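Nurkamora Workshop Forum > Kit and Money > Buying
Thread: Second gripper, or fix the one job we bought the first for?

mahtab_n
November 2023

I have been given the pot of money nobody else wanted to fill in the form for, and I'd like to spend it before somebody remembers it exists. It has to be committed by December.

We have two arms on the one bench. The job is household handling: lidded bins, cloths, the sort of thing a person does while thinking about lunch. At present the grippers don't match, a choice made before my time by someone who liked variety. The options as I see them:

Option one is a Fimora parallel gripper at 2,899, delivered, with one set of fingers.
Option two is to keep what we have, buy softer finger pads and a better mat, and spend the change on spares.

My boss favours option one because it can be photographed for the newsletter. I lean that way too, but I've been wrong about grippers before and there is a drawer here to prove it.

Bench as it stands, so you know what you're advising on:

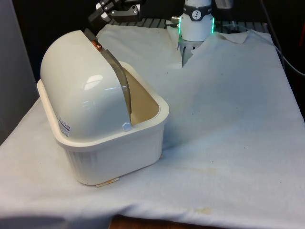 Re: Second gripper, or fix the one job we bought the first for?

dougal_laing
What does the 2,899 leave out? In my experience the gripper is the cheap bit. Then you meet the mounting flange, the cable that is always one size too short, and the licence for the software that opens and closes it. Ask for a quote that has the word "complete" in it and see how long they go quiet.

Also, a shiny domed lid like that one is a rotten thing to grip whatever you spend. I'd try pads first.

wilma_h
Disagree with Dougal, as is traditional. Pads wear out, you forget to order them, and then you run bare metal for a fortnight and call it a baseline. If the money is there and has a deadline on it, buy the thing with a serial number. You can hide pads in the consumables budget in any month of the year. You try hiding a gripper.

dougal_laing
I have hidden a gripper. It went through as "clamp, large".

wilma_h
And how is the audit going?

mahtab_n
Quote came back. The flange is 346 on top, and a spare set of fingers is 80. Cable is included, which I have asked them to put in writing. Lead time is 11 weeks, so it can be committed before the deadline but won't be here before the deadline. Finance say that counts. I asked twice and got the same answer from two people, a first for this building.

revathi_pinto
Before you sign: what do the cloth jobs need? Everyone on this forum buys for the rigid things and then discovers that half the work is fabric. Picking up a fold from a flat surface wants thin fingertips that can get down to the table and still close properly. Wide padded ones are lovely on a tub and hopeless on a tablecloth. If the Fimora fingers are the wide sort, your spare set ought to be a different shape, not a second copy of the same mistake.

mahtab_n
Good point, and an annoying one. They are the wide sort. There is a narrow set in the catalogue but it says "price on request", and I take that to mean they look up your postcode first.

For the tub itself I'm less worried about grip than about reach. Getting a finger in close under the rim is where room runs out, and whatever we buy has to fit behind its own knuckles, so to speak. I've been measuring the bulk of the thing behind the fingertip instead of the fingertip, and the Fimora is the chunkier of the two. The brochure only gives you the stroke. I had to ask for a drawing.
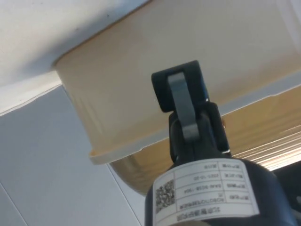
Raíssa Honorato
Depth behind the finger caught us out as well. We bought two Falcão units on the strength of stroke and payload, and both were fine on paper. On the bench the body hit the table before the fingertip reached anything low. We ended up raising every object on blocks, and then our results were results about objects on blocks. Get the drawing, cut the outline out of cardboard, tape it to the arm and push it about for an afternoon. It costs you a cereal box.

wilma_h
I withdraw nothing, but I do like the cereal box.

dougal_laing
So that's a vote for pads.

wilma_h
It is a vote for cardboard. Cardboard then gripper.

revathi_pinto
One more for the sheet: put a line in for the bench itself. Cloths, mats, replacement tubs. Plastic lids with little hinges do not like being opened all day by something with no sense of when to stop, and you want several of the same model bought together. Shops change the design without telling you. We lost a month to a lid that had become slightly rounder.

mahtab_n
Is there a sensible number of spares to hold? My instinct is "more than looks reasonable to the person approving it".

revathi_pinto
That's the number, yes.

dougal_laing
If you do go ahead, haggle on the flange and leave the gripper price alone. Nolo knocked ours off entirely when I said I was thinking of having one machined locally. I was thinking of it in the sense that I had just thought of it.

Raíssa Honorato
I wouldn't have one machined, for what it's worth. We did, it was beautiful, and the holes were on the wrong circle. Pay for the flange.

dougal_laing
I said say you're thinking of it. I didn't say do it.

mahtab_n
Right. Cardboard Fimora made and taped on. It clears the table but fouls the tub when the wrist is tilted, so the wide fingers are out unless the arm comes in from the side. I've asked for the narrow set in place of the wide ones on the original order, with no second set for now, and moved the 80 over to tubs and cloths. The flange stays in at full price until I've had a go with Dougal's line.

My boss has asked whether the cardboard one could go in the newsletter in the meantime.

wilma_h
Ask him for a budget code and send it to us when they reply about the narrow set. I want that price for my own spreadsheet.

mahtab_n
Will do. Still waiting on them as of this morning.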